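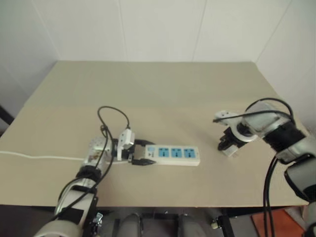
Tomlow Building, Facilities and Workspace Team

Put the sockets on the table

Most shared rooms in our building were fitted out when people came to meetings with a pad and a pen. The wall sockets are at ankle height, often behind a cabinet, and anyone who wants power has to crawl for it. I think every shared table should have its own power strip, kept on the top where people can reach it.

A short white strip with three sockets is enough for most tables. Blue sockets on a white body are easy to find, and a switch on the strip means the lot can be turned off at the end of the day. The cord should run off the side of the table nearest the wall, away from the chairs.

The usual objection is that it looks untidy. It does, a bit. So does a laptop charger stretched across a doorway, and I have tripped over one of those. When we refitted the Skollen room in September we spent almost 4,000 pounds on chairs and nothing on power. Within 14 days people were bringing extension leads from home, some of them in poor condition.

There are 9 shared rooms left to do. I would start with the plain tables in the corners, which get used all day, and leave the big meeting table until last. One strip should never be plugged into another, and that rule ought to be printed on the door.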